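Book Club News: Ruraler picked for the new year
Tuesday, January 10, 2023

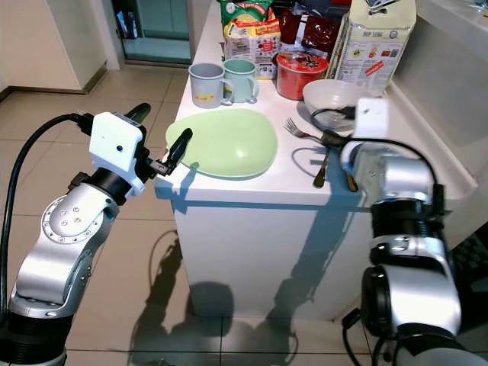 Our first title of the year is Ruraler, a short novel of 162 pages about two sisters who take over a failing bus company. It beat Piątek by 3 votes. Piątek is longer at 265 pages and has gone on the list for May, when people said they would have more time to read.

The library has some copies of Ruraler behind the front desk. Ask for them by title, as they are not out on the shelves. Please keep yours for no more than a fortnight and don't write in the margins, even in pencil. The large print edition has to be ordered in.

Brenda Rowbotham will lead the talk. She has asked everyone to get as far as page 67 before we meet, where the older sister sells the depot. If you have read on past that, please don't give away the ending.

Last month's book, Betiler, split the group. Most liked the first half and found the court chapters slow. Two members gave up on it. Anyone who still has a copy should hand it in at the desk, as there is a waiting list.

Suggestions for the summer can go in the box or be given to Brenda. Tranari has been put forward already.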